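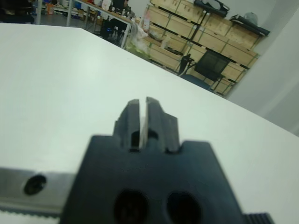

By Howard Gosling
Posted Thursday, February 16, 2023
Filed under: Bathroom, Laundry, Tools

Cleaning Brushes, Combs and Clippers at Home

I cut hair in Hurden for 14 years before my knees made me stop, and the question I still get most often at the grocery store is how to clean a hairbrush. People wash their hair and then pull a brush through it that has had the same gray fluff in it since December. The brush puts back a good part of what the shampoo took out.

This page covers brushes, combs, home clippers, the towels and pillowcases that go with them, and the shower drain. None of it takes special supplies. If your scalp is sore, scaly or bleeding, see a doctor about that.

What you need

Dish soap or a plain shampoo
Baking soda
White vinegar
Rubbing alcohol, 70 percent
An old toothbrush
A rat-tail comb or a wooden skewer
A seam ripper or small scissors
A washbasin or a mixing bowl you don't cook with
A dry towel

Any clear shampoo will do. I use up the ends of Pelura bottles on brushes and keep one by the laundry sink. Avoid anything sold as moisturizing or smoothing. It leaves a film on the bristles and they pick up lint twice as fast.

Getting the hair out

Do this dry. Wet hair mats down around the base of the bristles and you will be at it all evening.

Slide the tail of the comb under the hair at the handle end and lift. Work up the rows a little at a time. On a brush that has been let go for a long while, the hair comes up as one mat, and you can peel it off once the edges are loose. If it won't lift, cut the mat lengthwise between two rows with the seam ripper and take it off in strips.

Round brushes are harder. Cut along the barrel in a straight line from the tip to the handle, then turn the brush a little and cut again. Pull the pieces out sideways. Don't yank toward the end of the barrel or you will bend the bristles over.

Put the hair in the trash. It doesn't belong in the toilet or the sink.

Washing a plastic or nylon brush

Fill the basin with warm water and add a squirt of soap and a teaspoon of baking soda. Swish the brush around with the bristles down, then go over it with the toothbrush, down between the rows where the gray stuff sits. Rinse under the tap with the bristles pointing at the floor.

A solid plastic brush with no pad can soak for half an hour. A brush with a rubber cushion should not soak at all. Water gets in through the little air hole and sits behind the pad, and after a while the brush smells like a wet basement. If you have done this already, squeeze the pad with the hole facing down until no more water comes out and leave it somewhere warm for a few days.

Wooden brushes

Wood and soaking don't mix. Neither do wood and the dishwasher, and I have been asked.

Dip only the bristles in soapy water. Scrub with the toothbrush, dip in clean water to rinse, and shake it hard over the tub. Wipe the handle with a damp cloth and dry it straight away. I have a Jevwood paddle brush that was my wife's mother's and the finish is still good, apart from a pale patch near the neck where somebody left it standing in a glass of water.

If the wood looks dull and dry, rub in a drop of mineral oil with a rag. Let it sit overnight and buff off what's left. Olive oil and other cooking oils go sticky and start to smell.

Boar bristle

Boar bristle holds oil. Some of that is what it's for, so you are not trying to get it squeaky clean. Use a small amount of shampoo in cool water and keep it quick. Hot water softens the bristles and they splay out.

Mixed brushes, with nylon pins sticking up through the boar, get the same treatment. Check the base of each tuft for lint. A dry toothbrush gets more of it out than a wet one does.

Drying

Lay brushes bristles down on a towel and leave them overnight. Standing them up in a cup with the bristles at the top lets the water run into the pad or the handle. Don't use a hair dryer on hot, and don't put them on a radiator. The glue lets go.

Combs

Combs are easy. Soak plastic ones in warm soapy water for a while, run the toothbrush along the teeth from both sides, rinse and dry. Metal combs shouldn't sit in water, and they need to be dried by hand or they will spot.

For the line of gunk at the root of fine teeth, use a piece of unwaxed dental floss or the corner of an index card. A mix of vinegar and water, half and half, takes off hard water scale. Our water in Hurden is bad for that.

Run your thumb along the teeth afterward. If a tooth is split or has a rough seam, throw the comb away. It will catch and break hair every time, and a new one costs very little.

Clippers

A lot of people bought clippers and taught themselves to do a trim in the kitchen, which is fine. Most of them have never oiled the blade.

After each use, with the clipper off and unplugged, brush the hair out of the teeth. If the guard is on, take it off first and tap it on the edge of the trash can. A stiff paintbrush cut short works as well as the little one that came in the box and went missing.

Then switch it on, hold it blade down, and put 3 drops of clipper oil along the teeth and one at each corner. Let it run for a few seconds. Switch it off and wipe the blade. Sewing machine oil will do in a pinch. Cooking oil gums up, and so does the spray can in the garage.

Now and then the blade has to come off. On my old Birkett it's two screws at the back. Lay the parts on a light-colored towel in the order you took them off, so you can see the screws and they don't roll. Brush out the packed hair behind the blade, wipe both blades with alcohol, dry them, oil them, and put them back. The small moving blade should sit slightly behind the fixed one. If it sticks out past the fixed blade it will cut skin. Check this under a good light before you use it on anybody.

If the clipper pulls, clean and oil it before you decide it's dull. Most of the "dull" clippers people used to bring me were dirty. If it still pulls, have the blade sharpened or buy a new one. Don't try it on a kitchen knife sharpener.

Guards can go in warm soapy water. Let them dry all the way before they go back in the drawer.

When more than one person uses them

Everyone in the house should have their own brush. In practice they don't, particularly with children, so wash a shared one every week.

If head lice have come home from school, soak plastic brushes and combs in hot water for ten minutes. It has to be hot, at least 130 degrees, so heat it in a kettle and check it with a kitchen thermometer. Keep small kids out of the room while you do it. Anything that can't take hot water is better replaced.

For clippers, wipe the blade with alcohol between heads and let it dry before you start. Oil it again afterward, as the alcohol strips the oil off.

Towels and pillowcases

Hair products build up in cloth just as they do on bristles. If a towel beads water when it's clean, there is conditioner or fabric softener in it. Wash it on hot with half the usual detergent and a cup of vinegar in the rinse, and leave out the softener from then on. Never put vinegar in with bleach.

Pillowcases should be changed weekly, more often if you use oil or cream at night. For greasy marks, rub a little dish soap in with your fingers, leave it for 9 or 10 minutes and wash as usual. Look at the mark before you put the case in the dryer. If you can still see it, do it again.

Shake out the cape or the old sheet you use for haircuts outdoors, and don't wash it with anything knitted. The clippings work into the yarn and they itch. I lost a good cardigan that way.

The shower drain

A mesh strainer over the drain is the best few dollars you can spend in a bathroom. Empty it with a tissue after every shower. I paid a plumber over $285 once for a clog at the shop that was nothing but hair and conditioner, and there was a strainer in the cabinet under the sink the whole time, still in the package.

If the drain is already slow, take the cover off and pull the clog out with one of those long plastic strips with barbs on it. Wear gloves. Go down slowly, twist, and come up slowly. Follow with very warm water and a bit of dish soap to carry off the grease. I stay away from chemical drain openers. They're hard on old pipes, and if they don't clear the clog you have a pipe full of lye to deal with.

How often

Take the hair out of brushes: every few days
Wash brushes and combs: every two weeks, weekly with a lot of product
Oil clippers: every use
Take the clipper blade off: every couple of months for one head, monthly for a family
Pillowcases: weekly
Drain strainer: every shower

When to throw a brush out

Throw it out when the ball tips are gone from the pins, when the pad has cracked, or when it smells after washing and drying. A nylon brush used daily lasts a year or so. A good wooden one can go much longer if it's kept dry. Melted bristles from a hot dryer don't come back, and the sharp ends scratch -- put that one in the garage, where it's handy for getting lint off the shop vac filter.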